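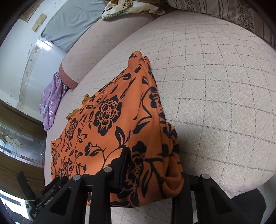
**Caldeira sheep's milk cheese, 454 g wheel, from Brenau**

The label says "semi-firm," and I'd like to meet the person who did the pressing. My wheel slumped on the board by 7 p.m. and had to be served with a spoon, like pudding with a rind.

The flavor is good, mind you. Grassy up front, a bit of lemon, then a barnyard note that stays for the evening and asks what's for breakfast. Kelly Magalhães, who was over for dinner, had thirds and called it "rude," which from her is four stars.

The rind is edible according to the leaflet. So is a candle. I trimmed mine.

It melts badly: on toast you get a puddle of oil with some rubber in the middle. Cold, with quince paste or a sour apple, it's far better. The older Brorkach is drier and saltier and grates like a dream, but it costs 40 a wheel and the Caldeira is a good deal less than that.

Mine came with 77 days of aging stamped on the paper. I'd give it 100 next time and keep a plate underneath.

Three and a half stars. Would buy again in May, when the milk is sweeter.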